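Print this page | E-mail this page

Hulimdale opens its robot workshop to visitors for one Saturday

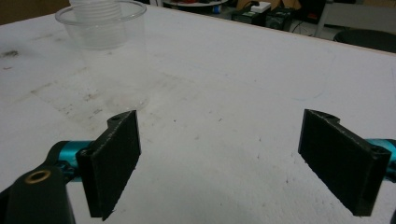

Hulimdale Technical College - Department of Automation and Handling

2020-06-13

The Department of Automation and Handling received 25 visitors today at its workshop in Hulimdale. The guests came from local schools and from two companies of the region, Bindonari and Moussa, which both use automation in their packing halls.

The visit had two parts. In the first part, the staff of the department explained how a gripper takes hold of light and thin objects. Clear plastic cups are a difficult case for this kind of work, as a camera has trouble finding their edges on a white table. The wall of a cup also bends easily when the fingers close too strongly.

In the second part the visitors could try a hand-held gripper themselves. It has two black fingers, and the person who holds it must decide when to close them. Each group had roughly 12 minutes at the table, and several guests asked for a second turn. The pupils were especially interested in the shape of the fingers and wanted to know how often the department changes it.

The demonstration belongs to Catness, a teaching project of the department. Its aim is to give students practice with simple handling tasks before they begin to write their own programs. The representatives of Bindonari asked many questions about stacked goods - a subject which the project will treat in the next semester.

A further open day is planned for September. Schools that wish to take part can register at the office of the department. Participation is free of charge, and groups should be accompanied by a teacher.

Print this page | E-mail this page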